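Fledby Forum > Hand-held grippers > Maintenance and setup

Right unit drops tracking when reaching into a container

binh_t
Two-gripper station, both units hand-held, head camera above, wired back to the bench PC. Task is cup into and out of a square plastic container. Software is the Dameck recorder, default profile.

Left unit is fine. Right unit loses pose for a short period almost every time the finger goes down inside the container wall. The log shows a gap, then the pose comes back with an offset of a few millimeters that stays until the next re-zero. Over 2000 recorded attempts I have 991 with at least one gap on the right side. Left side has 52 in the same set.

Already done: new firmware on both, swapped USB ports, cleaned the marker plates with isopropyl, re-ran the camera calibration twice. No change.

Bình Trịnh

clinolberg_rig2
Post a view from the head camera at the moment of the grip. Also state how the cable is routed on the right arm.

binh_t
Cable goes from the gripper back along the forearm. View from the head camera:
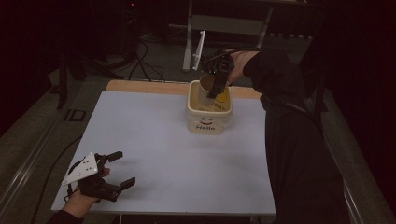
Right unit on the cup, left unit open and waiting.

Indicators on the right unit are green at this point, so it has power and link.

ottvald
Look at the left unit. Marker plate is in view of the camera, white triangle with the black dots showing. I can't find the plate on the right unit at all from that angle. If the tracker depends on the head camera for pose, that is your gap. Wrist rotation on a top grip turns the plate away.

Try the 30-degree wedge under the plate. Two screws, then redo the plate-to-tip transform. Don't skip the transform or you will get a constant error and blame the tracker for that too.

marrowgate
Disagree, at least in part. Plate occlusion gives a gap, fine. It should not give an offset that survives after the plate is visible again. An offset that persists until re-zero is mechanical or it is the encoder. I would check the cable first. On ours the connector was carrying the weight of the whole run, and each reach pulled the encoder board slightly in its seat.

Test: clamp the body in a vise, open and close 91 times with the cable slack, log the zero. Repeat with the cable under tension. If the zero walks only in the second run you have your answer.

ottvald
It can give an offset. Dameck fills gaps from the IMU and on the default profile it blends back in slowly. If he re-zeros before the blend finishes it will look persistent. Set gap_fill to off and see.

marrowgate
Blend time on default is under a second. He says it stays until re-zero.

ottvald
Depends on the version. It was longer before the April release.

clinolberg_rig2
Both tests take less time than this argument. Run gap_fill off first, no tools required. Then the vise.

Also add a strain relief whichever of you is right. Hook-and-loop strap at the wrist, second one above the elbow, with a loop of slack between the gripper and the first strap. Check that the loop does not catch on the table edge when the operator leans in.

binh_t
Results.

gap_fill off: gaps are still there, same length. Offset still there afterwards, slightly smaller.

Vise, cable slack: zero stable over the full run. Vise, cable under tension: zero moved in steps, total roughly 2 mm at the fingertip. Opened the housing and one of the two board standoffs was loose. Tightened, medium threadlocker, closed up, repeated the tension run. No steps.

So the offset was the standoff and the gap is still a gap.

marrowgate
Check the left unit for the same standoff while you have the driver out.

ottvald
And the gap is the plate. Fit the wedge.

binh_t
Left standoff was tight. Wedge is ordered through Ông, they had the steep one in stock but not the 30. Can the steep one be used on the right side only, or do both units need the same transform file?

ottvald
Separate files, one per serial number. Steep is OK on the right. Watch the clearance to the container wall when you grip low, and recheck the screws after the first day of use.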